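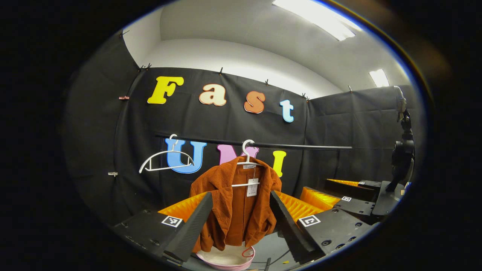

Sunday, 7:40 am, bay 2. Cold start then range loop on the Overo mule.

Pack at 100 on the dash, 97 on the Grokik logger. Same gap as last time so I'm calling it an offset in the logger, not the pack. Renzo disagrees. He can write his own entry.

Tires 36 all round, cabin heat off, two up plus ballast. Out by the river road, back over the hill past Hollau. Logged 225 km to the first low battery warning, which came on at 11 percent. It should come on at 15. Check the threshold in the new build, somebody may have put the old value back.

Regen: level 3 still grabby below 20 km/h. Fine above. Felt it worst coming into the roundabout, Renzo's coffee went on the floor mat. Level 2 is what I'd ship. Ask Marar if they can send the softer map before we do the hill agian.

Charging after lunch. Plugged in at 9 percent, peaked at 84 kW, held that till 41 and then dropped off a cliff to 30. Not heat, module temps all sat in the low 30s. Tried the other cable, same thing. Contactor log shows nothing odd but only have the last 500 lines, buffer is too short. Make it longer!!

Module 21 reads 7 mV under its neighbors at rest. Was 4 before. Watch it. Don't pull the pack for that yet.

Also
- squeak from rear left, only over speed bumps. Bushing?
- charge port flap doesn't latch unless you push the bottom corner
- 12V battery went flat again over Friday night, something is staying awake. Clamp meter on the fuse box tonight, leave the car locked and the key in the office
- need brake cleaner and the short T30 bit, whoever has it

Renzo Marras wants to rerun the loop with heat on and 40 in the tires. Fine but one change at a time please, or we learn nothng. Heat first.

Left it on the slow charger, limit set to 80. Logger card is in the top drawer, not copied yet.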